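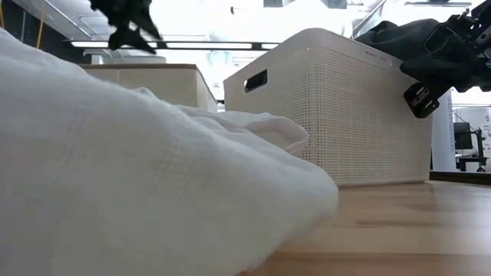 Every few months another article promises that the right containers will fix my house. I have read enough of them to know the steps. Empty the closet, sort everything into groups, buy bins, put the groups in the bins, feel calm. The bins are usually for sale at the bottom of the page.

I don't doubt the calm. I doubt how long it lasts, and I doubt that the bins had much to do with it.

My own test case is a hall closet. In June I paid $182 for a set of Hedegaard organizers, which came with printed labels and a small booklet about "zones." I followed the booklet. I had a zone for hats. By August the hat zone held batteries, a bike pump and a bag of rice, and the hats were on the chair where hats have always gone in our house.

You could say I lacked discipline, and the booklet does say it, politely, on page 17. But a system that works only for disciplined people is a strange thing to sell to the rest of us. The disciplined were managing fine with a cardboard box.

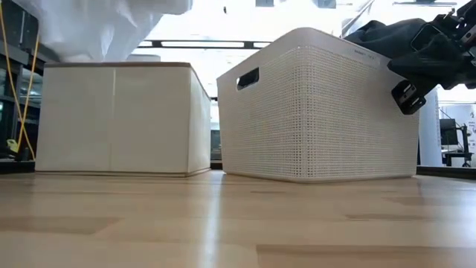

My neighbor Amparo Mamani takes the other side of this. She has kept her linens in matching bins for years and can find a pillowcase in the dark. I believe her. I also know that she owns two sets of sheets per bed and gives away anything extra. Take away her bins and she would still find the pillowcase. Give me her bins and I would fill them with cables.

What bothers me is the order of the advice. Buying comes early, while you still feel guilty and hopeful, and deciding what to get rid of comes later or gets skipped. Vallunier's catalog has a whole spread on storing clothes you don't wear. It never asks why you're storing them. Why would it? A shirt that leaves the house doesn't need a lid.

Laundry gets the same treatment. There are hampers with dividers now, and carts, and a Zatow subscription that mails you fabric liners. Meanwhile the slow part of laundry is the folding, and the folding takes exactly as long as it did for my grandmother. I have yet to see a divider match a sock.
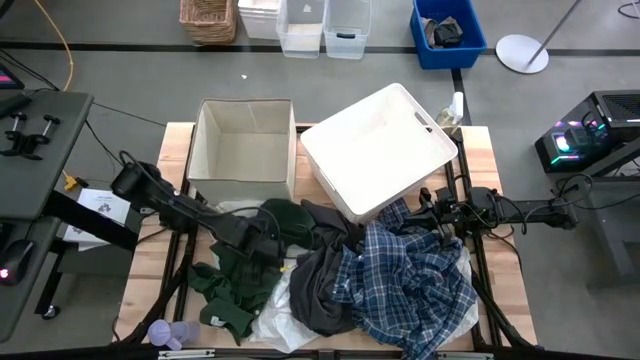 The defense I hear most is that a nice container makes you want to use it. Maybe for a week. I wanted to use my new frying pan too, and I still order takeout on Thursdays.

So I'm keeping the organizers, mostly because the return window closed, but I won't be buying the matching shelf unit. I took three bags of coats and sweaters to the thrift store last weekend. The closet door shuts now. The rice is still in the hat zone.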